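From: Harb tools desk
To: handheld-grippers list
Date: Saturday, June 27, 2020
Subject: Re: [handheld-grippers] Jaw offset after a knock, anyone else?

On the list, Skorard bench wrote:
> We have two Clornar hand-held grippers here and one of them has
> started reporting a jaw opening that is 4 mm too wide. It began
> after the tool was set down hard on a counter. The logs look
> clean, no error codes, and the finger moves fine by hand. We
> re-zeroed it and it was good for the rest of the day, then the
> offset came back the next morning. Before I send it off to be
> opened up, has anyone seen this? Is it the encoder?
>
> Also, is there any risk in carrying on with it in the meantime?

Yes! We have seen exactly this, and I am so glad you wrote it up, as I had started to think it was only our unit. Ours did it in the room at Gruvbridge at the start of June and it took us 8 days to find, which is a bit embarrassing given where the fault was.

Short answer: probably not the encoder. Look at the set screw on the finger carriage first. It takes five minutes and you don't need to open the sealed side of the body.

Longer answer, because I think this is a lovely little fault. The magnet that the encoder reads sits on a collar, and the collar is held to the shaft by a single small set screw. A sharp knock doesn't move the collar. It takes the bite out of the screw, and after that the collar creeps a tiny amount every time the jaw closes hard on something stiff. Re-zeroing hides it completely. The readings are smooth, the firmware sees a healthy signal, and you get no code at all. Meanwhile your recorded openings drift away from the real ones, and everything downstream that trusts them is wrong by that much.

We only caught it when somebody replayed a batch of 28 recordings on the arm and the arm kept stopping short of a closed grip. The first object it tried to pick up went straight to the floor. We blamed the arm for most of a week. Sorry, arm.

Two views from our tool at Gruvbridge, so you can compare the pads and the housing with yours:

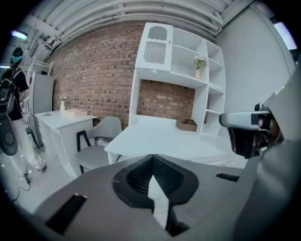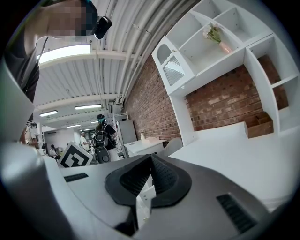

Clornar gripper at Gruvbridge, black textured pad at the center of the body in both pictures.

Have a good look at the pad on yours too. If the tool landed on its front, the pad may have shifted in its seat, and a pad that sits proud will give you a false closed position all on its own. That fooled me once on an older tool. Push it sideways with a thumb, and if it rocks, reseat it before you measure anything else or you will be chasing two faults at the same time.

What worked for us, in this order:

1. Power off and battery out.
2. Close the jaw fully by hand and mark the collar and shaft with one line of paint pen across both.
3. Battery back in, open and close 5 times on something stiff. We used a scrap of aluminum bar.
4. Battery out again and look at the line. If the two halves no longer meet, that's your fault found.
5. Take the set screw out, clean it, put it back with a drop of the removable thread lock, and leave it overnight.
6. Zero it, then check with a gauge block and write the number down.

Please don't use the permanent thread lock on this one. Harb had a unit come in last year with it on and the screw head rounded off before the screw moved.

On your second question, I would stop recording with it. For a person just holding the tool there's not much to worry about, you can see where the jaw is and you let go when you want to. My worry is the replay. If the recorded opening is too wide, the arm loses the object partway through the lift. If the collar slips the other way (ours did, once, after the jaw was forced open) the arm squeezes harder than it should and keeps going until the current limit trips. We had ours set far too generously and a finger mount cracked. So keep hands out of the reach area, and put the limit down low before you replay anything made since the knock.

You can probably rescue those recordings, by the way. If each session starts with the jaw fully closed, take the lowest reading in the first few seconds and see whether it wanders from one session to the next. Ours moved in steps, which made it easy to correct. If yours slopes gently inside a single session I'd throw that one out.

We now do the gauge block check every morning before the first recording, and I've added a paint line to all of our tools. It is such a cheap fix! I can send over the little script that plots the closed reading per session if it's any use, it's ugly but it runs.

One thing I'd love to know: is the tool that failed the one with the lower serial number? Ours was, and Clornar may have changed the screw at some point. If anybody else on the list has a pair, could you look at both and post what you find?

Harb tools desk, Gruvbridge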